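Prelix Learning > Practical Measurement > Part Two > Chapter 5

Chapter 5
Weighing Things

Most of the measuring in the first four chapters was done with a ruler or a tape. From here on you will need a scale. A plain digital kitchen scale is enough for every exercise in this chapter, along with a flat table, some paper to cover it, and a few things to weigh. Fruit works well.

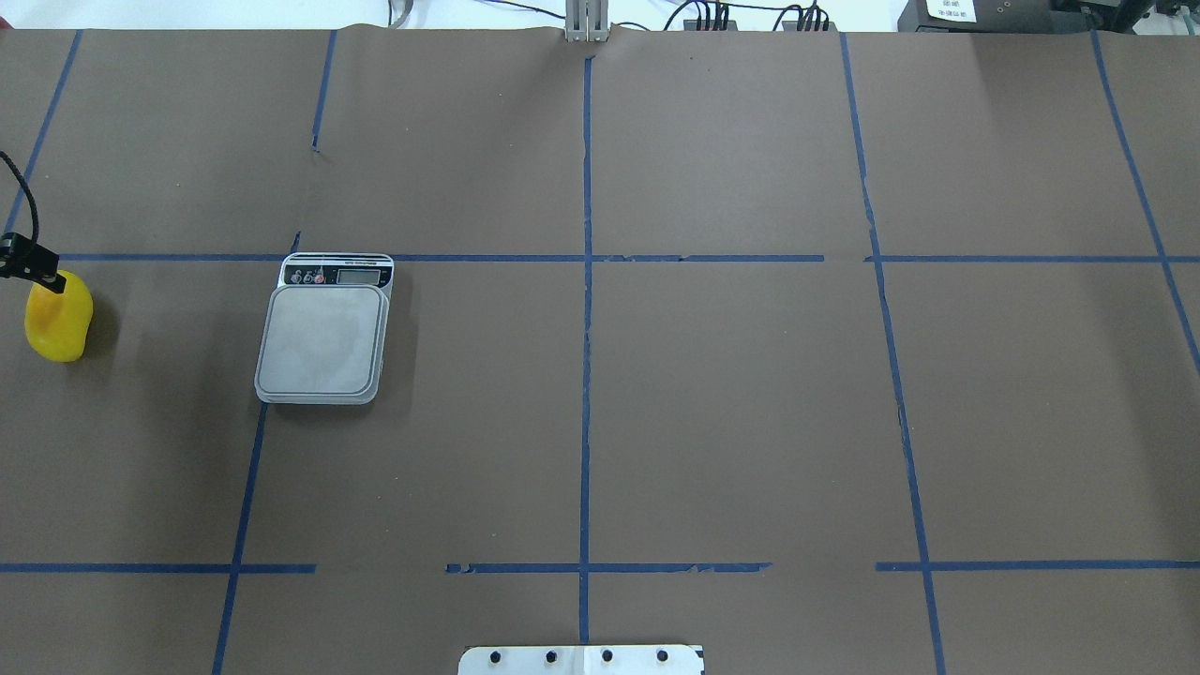
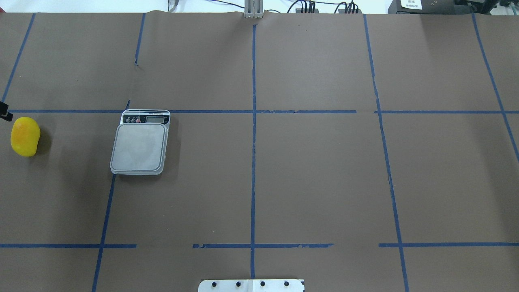
A digital kitchen scale on a table covered with brown paper and marked off with blue tape.

5.1 What a scale tells you

A kitchen scale has a platform on top and a sensor underneath. When you set something on the platform, the sensor bends by a very small amount. The scale turns that bend into a number and shows it on the display. The number is usually given in grams or in ounces, and a button lets you switch between the two.

Strictly speaking, the scale responds to weight, the pull of gravity on the object. What it reports is mass. The maker has already done the conversion, using the strength of gravity near the ground. In everyday speech people use the two words as if they meant the same thing, and in a kitchen no harm comes of it. In this book we will say "mass" when we mean the number of grams and "weighing" for the act of finding it.

Every scale has a capacity, the largest load it can read. Look for it on the label before you begin. If the capacity is 2,000 grams, a heavier load will give an error message, and a much heavier one may damage the sensor.

5.2 Setting up the table

Use a table that does not rock. A scale needs all of its feet on a hard, level surface, and a folded cloth or a thick mat under it will change the reading. A single layer of paper is fine as long as it lies flat. Tape down any edge that curls and smooth out large folds where the scale will stand.

It helps to divide the paper into areas with masking tape. Choose one area for things waiting to be weighed and another for things already done. The lines do not need to be exact. They are there so that you don't weigh the same lemon twice and leave out the one next to it. Keep the feet of the scale off any tape that has bunched up or started to peel.

Keep the table away from open windows and fans. Moving air pushes on the platform, and on a sensitive scale you will see the last digit wander.

5.3 Zero and tare

Turn the scale on with nothing on the platform and wait for it to show zero. If it shows something else, press the zero button. On many scales the same button does the job of taring.

To tare a scale means to set it back to zero with a container already on it. Suppose an empty bowl has a mass of 137 grams. Put the bowl on the platform, press the button, and the display returns to zero. Anything you now add to the bowl is shown by itself. When you lift the bowl off, the display will show 137 grams below zero, and that is correct.

The bowl still counts toward the capacity of the scale. Students often forget this when weighing flour or water in a heavy dish.

5.4 Taking a reading

Place the object near the middle of the platform and let go of it. Wait for the number to hold still. Write it down right away, with the unit, and then take the object off. Check that the display goes back to zero before you weigh the next thing.

Repeat each weighing at least once. If the two readings differ by a gram, write down both. Do not pick the one you like better.

Round fruit will roll, so use a shallow dish and tare it first. A mango or a potato will usually sit still on its flatter side.

Before you go on

1. Weigh one piece of fruit three times. Record every reading.
2. Move the fruit from the middle of the platform to one corner. Note any change.
3. The Dilstead farm stand sells a box of apples with a mass of 3,098 grams, box included. Explain how you could find the mass of the apples with a scale that reads no higher than 2,000 grams.

Section 5.5 takes up the difference between a reading that repeats well and a reading that is correct.

Filed under: Textbooks, Measurement, Mass and Weight
Contact Prelix | Copyright Prelix 2018 | Back to top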